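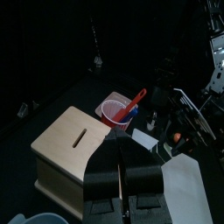
Einwurf oben, Zettel rein, fertig

Seit November steht bei mir auf dem Arbeitstisch ein Holzkasten mit Schlitz, und ich wurde jetzt mehrmals gefragt, wozu. Er ist für Zettel. Kassenbons, Abholscheine, Garantiekarten, die kleinen Papiere aus Verpackungen, auf denen eine Seriennummer steht und die man zwei Jahre später sucht.

Vorher lagen die Zettel überall. Ein Teil steckte in der Schublade unter dem Drucker, ein Teil im Portemonnaie, der Rest zwischen den Seiten von Katalogen. Im Herbst ging mir eine Lampe von Radudier kaputt, und den Bon habe ich erst gefunden, als ich die Lampe schon ersetzt hatte. Danach habe ich den Kasten gekauft.

Er ist aus hellem Sperrholz, fast ein Würfel, oben mit einem schmalen länglichen Schlitz. Bestellt habe ich ihn bei Lasano, im Laden war nur die größere Ausführung da. Unbehandelt, also habe ich ihn einmal mit Hartöl von Sharifi eingerieben und über Nacht stehen lassen. Die Farbe hat sich dadurch kaum verändert. Ein zweiter Auftrag wäre wohl besser gewesen, aber dafür müsste ich ihn ausräumen.

Was ich unterschätzt habe: Der Schlitz ist für gefaltetes Papier gut, für dicke Karten weniger. Garantiehefte passen nicht durch, die kommen weiterhin in den Ordner. Bons falte ich einmal längs, dann rutschen sie ohne Nachdrücken hinein. Thermopapier lege ich mit der bedruckten Seite nach innen. Ob das gegen das Verblassen hilft, weiß ich noch nicht.

Geleert wird alle 2 Monate. Beim ersten Mal waren 40 Zettel drin, davon habe ich die meisten weggeworfen. Der Rest kam in Umschläge, nach Geschäft sortiert. Zu viel Mühe für eine Packung Schrauben, deshalb hebe ich von solchen Einkäufen inzwischen gar nichts mehr auf.

Der übrige Tisch ist dabei auch etwas ordentlicher geworden. Alles mit Stiel steht im roten Plastikbecher mit dem weißen Rand. Der Becher hat seinen Platz auf einer flachen Kunststoffschale, durchscheinend, irgendwo zwischen Rosa und Beige. Die Schale stammt aus einem Satz von Clokcombe, den ich für die Küche gekauft hatte und der dort in keine Schublade passte. Auf der dunklen Tischplatte sieht man jeden Krümel, und mit der Schale darunter muss ich nur die abspülen.

Blöd ist noch der Standort. Der Kasten steht so, dass ich beim Arbeiten mit dem Ellbogen daran komme, und weil er leicht ist, wandert er dann. Ich habe es mit Filzgleitern versucht, damit wanderte er noch besser. Jetzt liegen hier Gummifüße zum Kleben, die kommen beim nächsten Leeren drunter.

Falls jemand so etwas selbst bauen will: Den Schlitz würde ich ein Stück breiter machen und die Kanten innen mit feinem Papier nachschleifen. An rauen Kanten bleibt dünnes Papier gern hängen. Ein Etikett habe ich mir gespart.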